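Old desktop shuts off after a few minutes, worth fixing?
Home and Garage > Computers
Posted 10 Dec 2024 by hurik_lane

I have an older desktop tower that my father used for his bookkeeping. It sat in a closet from September until last week. When I plug it in it starts fine, gets to the login screen, and then cuts off without any warning. Sometimes it runs for 17 minutes, sometimes less than five. If I wait a while it starts again and does the same thing.

I have already tried a different power cord and a different wall outlet. I also took the monitor cable off and put it back. There is no error message before it goes off. The fans spin, and I don't hear anything grinding.

The files are what I care about. There are 1404 scanned receipts and letters on it and I don't have them anywhere else. The repair shop in Otstead wants $28 just to look at it, and I would rather not pay that if the answer is going to be "buy a new one." I can use a screwdriver but I have never replaced a part inside a computer.

Norbert Šimek
Member, Skoleck

A computer that runs for a few minutes and then cuts off is very often overheating. The other common cause is a weak power supply. Check the heat side first, it costs almost nothing.

Before anything else, stop turning it on to see how long it lasts. Every sudden shutoff is a chance to damage the files. Shut it down, switch it off at the back, pull the cord, and press the power button once with the cord out. Then take the side panel off and lay the case flat on a table with decent light.
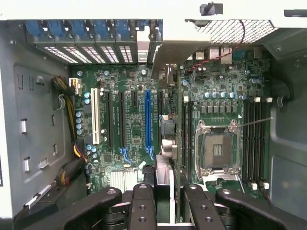
Side panel off, looking down at the motherboard and a finned metal block.

Look for dust packed between the fins of the heat sinks and on the fan blades. Use short bursts of canned air and hold each fan still with a finger while you do it. Don't use a household vacuum.

Next, see if the processor cooler is seated firmly. Push on it very lightly. If it rocks, a clip has let go, and that alone would explain your problem. If it is tight but the machine still shuts off after cleaning, the thermal paste has probably dried out. A tube is cheap. Wipe off the old paste with rubbing alcohol, put a dot the size of a pea in the middle, and screw the cooler down evenly, a little at each corner.

If none of that changes anything, I would try another power supply. Don't open the old one up.

pesek_fan
New member

mine did this and it was the power strip. try it without one

Bořivoj Bartoš
Member, Otstead

Norbert's steps are fine but I would do them in a different order. You said the files are what matter, so get those off first and worry about the computer later.

Take the drive out. It is usually held by four screws or a plastic latch, with one data cable and one power cable. Buy a USB adapter that matches the drive. If it is a full-size 3.5 inch drive the adapter needs its own power plug, and the small ones that run off USB alone will not spin it up. Connect it to any working computer and copy the whole documents folder. If Windows says you don't have permission to open the folder, click Continue and wait. If the drive was encrypted you will need the recovery key, so look through your father's papers for it.

Copy everything to two places. Then clean the machine and see what it does.

As for the shop, ask them if the fee comes off the repair bill. At some places it does.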